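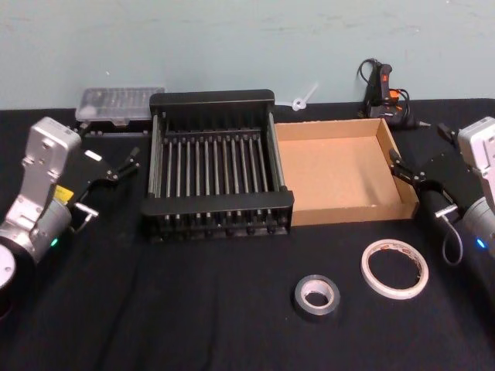 Should my band play a tune in the singer's key or the horn player's key?

Forum > Jazz & Vocal > Gigging

Steinar Damgaard
I sing with a little four-piece called Ulloa and we've got a set at the Plaltus in November. I want to do a slow ballad I wrote called "Relent" and it sits nicely for me in B. Our tenor player hates B (fair enough, that's C sharp for him!) and wants it up in C. I can sing it there but the top note gets shouty by the second chorus. We've got 3 rehearsals left and I don't want a fight. Who gives in?

Þröstur Ragnarsson
Singer's key, pretty much always. I've played tenor for 15 years and sharps are part of the job. If he really can't stand it, try B flat. That puts him in C, which is a gift, and you only lose a half step at the bottom. How low does the verse go? If it's just one note down there you can always tweak the melody, you wrote the thing. Also write him out a proper part, don't make him transpose off your chord sheet at a rehearsal. I've been handed one of those and I was grumpy all night.

junach_keys
B flat, yes. We moved half our book down for our singer and the audience never noticed. Room was 200 people or so and they mostly talked through it anyway lol

Steinar Damgaard
Tried B flat at home last night and the low note is fine if I lean into the mic. Writing out the tenor part now, thanks both!

Related
Counting in a ballad without rushing
Mics for quiet singers
How long should a sax solo be?
Getting paid for your first club gig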